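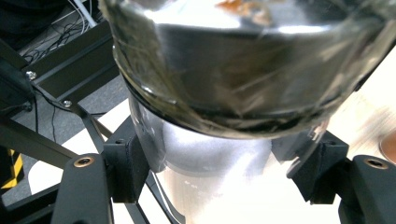
Urnari Gripper Kit Evaluation
Progress report, second period

1. Status

The evaluation of the Urnari hand-held gripper kit is on schedule. Setup, operator familiarization and the first handling block were finished in February. The second block, covering glassware and other reflective or transparent items, is under way at the Sandum workshop. Spending is within the approved budget and no change to the grant is requested.

2. Purpose of the review

Hirkholm asked for an independent assessment of the kit before deciding on a wider purchase. The questions set out in the work plan were whether the kit can be used for a full shift without special training, whether its recordings are usable without manual repair, and whether wear parts can be replaced on site. This report covers the first two. Wear parts are addressed only in outline, as the service visit falls in the next period.

3. Work completed

A total of 2,218 handling recordings have been made to date. Of these, 1,010 are of opaque rigid objects and 226 are of glass vessels. The remainder are soft packaging and mixed tabletop items. All were taken with the standard fingers and black contact pads supplied with the kit.

For glass, operators grip the narrow part of the vessel below the shoulder. Gripping the wide part was tried early in the block and dropped from the procedure after the pads slid on the curve. Vessels are picked up and set down upright on a white work surface under the same lighting as the first block.

4. Findings so far

Grip. The pads hold smooth glass well at moderate closing force. Holding is less consistent on tapered necks, where contact is limited to the upper part of the pad. A softer pad is listed as an option and has been ordered for comparison.

Image quality. Strong light on a white surface causes overexposure behind transparent objects, and the outline of the glass is then hard to separate from the background. Highlights on curved sections add to the problem. Lowering the exposure by one step recovers most of the outline but darkens the fingers. Both settings are being kept in the trial until the comparison is complete.

Operator load. Sessions of up to 40 minutes were completed without complaint. Beyond that, operators reported wrist fatigue with the heavier vessels. The handle cannot be adjusted for hand size.

Fasteners. The threaded inserts in the fingers have stayed seated through repeated pad changes. One pad screw worked loose and was refitted with thread lock.

5. Problems and delays

Delivery of the spare pads was late — the first shipment contained the wrong size. Hegazy, the regional distributor, replaced it at no charge. Glass recordings stopped for 13 working days as a result, and the time was used to finish the soft packaging set. A firmware update issued during the same period changed the default file naming. Earlier files have been renamed to match.

6. Next period

The remaining glass recordings will be made with the softer pad, using the same vessels and operators. The service visit will cover pad replacement, finger removal and calibration. A cost table for a three-year service agreement has been requested from Hegazy and will be attached to the next report.

One decision is needed from Hirkholm: whether filled vessels should be included. They are outside the current work plan and would require a drip tray and a revised safety note. A reply before the service visit would allow both to be prepared in time.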